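2 de diciembre de 2021

Me he levantado antes de que amaneciera y he encendido la estufa. La traducción de la novela de Kedwood va por la página 647 y todavía queda el último cuaderno, el del viaje en barco, que es el peor. El autor usa términos de navegación que ni siquiera aparecen en el diccionario grande. He dejado siete palabras marcadas en amarillo y he seguido.

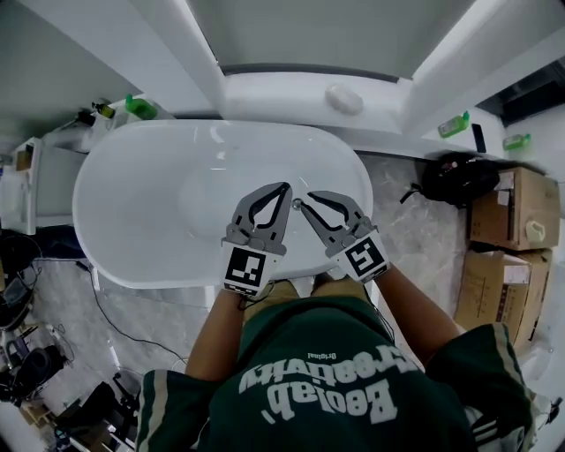
**Diario › Trabajo y casa**

A media mañana ha llegado el correo de la editorial Skelar. Quieren el texto completo en marzo y preguntan si pueden quitar las notas al pie. He contestado que no a lo segundo. Las notas explican los nombres de los vientos y sin ellas hay capítulos que no se entienden. También he pedido que me paguen la mitad al entregar el borrador, como la otra vez.

Después he bajado al mercado. Los puerros estaban feos y he comprado acelgas y un trozo de calabaza. El puesto del pescado estaba cerrado. De vuelta he pasado por la papelería a por cartuchos de tinta y he pagado 80 céntimos más que el mes pasado por cada uno.

He comido tarde, de pie, leyendo el capítulo once en voz alta. Los diálogos del contramaestre suenan demasiado modernos. Tendré que cambiar todos los «vale» y algún que otro «claro».

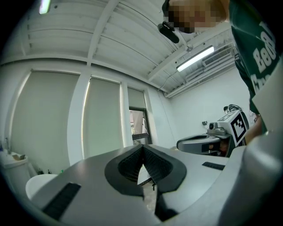

*Dương, traductora*

Por la tarde he revisado las cuentas del año. Sale un total de 1.264 euros en libros y material, más de lo que pensaba. La mitad son obras de consulta que he abierto dos veces. El año que viene iré más a la biblioteca, aunque el horario de invierno es malo y cierran a la hora de comer.

Ha empezado a llover a las cinco. He metido las macetas del romero y he puesto un trapo en la ventana del pasillo, que sigue dejando pasar agua por abajo.

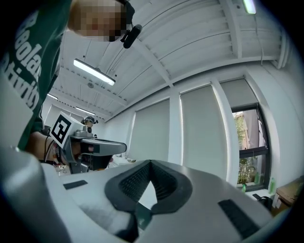
*Camiseta verde oscuro, letras blancas.*

Antes de cenar he vuelto a las palabras amarillas. Dos las he resuelto con el glosario de Drellitell, que está mal ordenado pero es bastante completo. Una era una clase de nudo y la otra, la tapa de un barril. Las cinco restantes se quedan para mañana.

Sopa de calabaza con pan de ayer. Me ha faltado sal. Tengo que llamar por lo de la ventana y comprar sobres grandes.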